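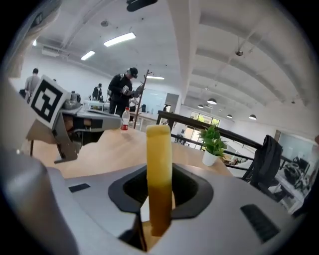 Okay, talk notes - Mavby open house, Thu 3 December. Nine minutes, so keep it moving!

**Start with the table.** Ask who has a plant on theirs. I put a small one in a white pot on our shared table back in November and people began sitting there to talk (I was thrilled).

**Then water.** Keep a bottle within reach, lid on. Tell the Clister keyboard story, but the short version.

**Coats.** My favorite bit! Go slow. A tall wooden rack with angled hooks beats chair backs every time - we had 56 coats at the Hadgu party and 3 racks.

Pause, sip, take questions about desks.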